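Frequently asked questions about the Foltville Political Economy Evenings

What are the Evenings?

A series of public lectures on economics and political thought, held in the old reading room on Skandthorpe Street. One speaker talks, one respondent disagrees, and then the audience gets the microphone, which is usually when people put their coats on. The next season opens in June with a lecture on property and inheritance.

Do I need to know any economics?

No. If you have ever split a restaurant check with someone who "only had the salad," you have met most of the concepts. Speakers are asked to explain their terms. Some of them do.

Are you left-wing or right-wing?

We get letters accusing us of both, often after the same lecture. The program is put together by Ovidiu Stanciu, who picks two people who have read each other's work and didn't enjoy it.

How much does it cost?

Admission is free, though you do need to reserve a seat. Yes, we know what economists say about free things. Several of them have said it to us from the podium. The room holds 100 people, and reservations lapse ten minutes before the start.

I reserved a seat and somebody is sitting in it.

Seats aren't numbered. A reservation gets you a chair of some kind. Anyone wishing to argue that sitting down in a chair creates a right to it should save this for the question period, where it will be treated as a contribution.

What is the Ferreira lecture?

Once a year we hold a longer evening on the economics of everyday life, paid for by the Ferreira bequest. The last one was on unpaid housework: whether it belongs in the national accounts, who would do the counting, and what an hour of it is worth. The respondent held that it can't be priced. The speaker asked what he pays his cleaner.
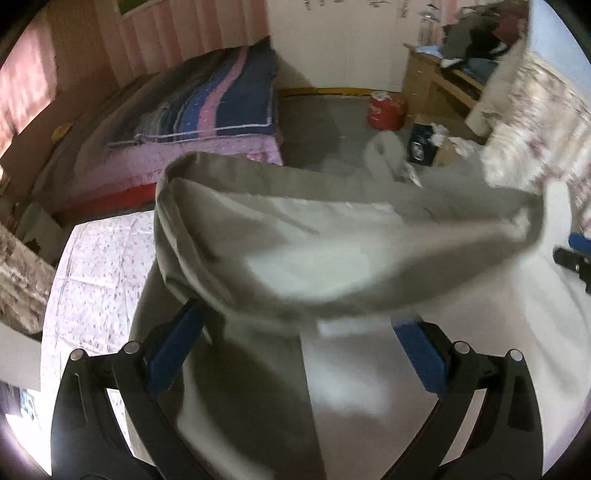 Laundry: still missing from the national accounts.

Can I ask a question from the floor?

Please do. A question is a sentence or two that ends with your voice going up. You have 2 minutes, and the chair owns a bell. If you begin with "this is more of a comment," the bell may ring early.

Can I read the lectures afterward?

Most of them appear in the Trorkden Papers, our pamphlet series. Each runs to some 2000 words, footnotes excluded, and the footnotes have been known to take advantage of this. Printed copies are on the table by the door. Take one of each, and if you take more, give them to people who will read them.

Do you record the evenings?

Sound only. Recordings go up when the speaker has approved them. One speaker has been approving his for a very long time.

May I bring students?

Yes. For groups larger than 4, write to us first so we can find a row. We can sign attendance slips, but only at the end of the evening. We learned that one the hard way.

How do I propose a lecture?

Send a title, one paragraph, and the name of somebody who thinks you're wrong. Proposals without the third item are returned. Proposals that refute Marx, Hayek and Keynes in a single evening are kept in a separate folder, which is getting full.

Is there food?

Coffee and cookies, before the lecture only. Supply is fixed and demand is not, so come early.

Contact: Foltville Political Economy Evenings, Skandthorpe Street | Page updated 9 December 2022 | © Foltville Political Economy Evenings | Back to top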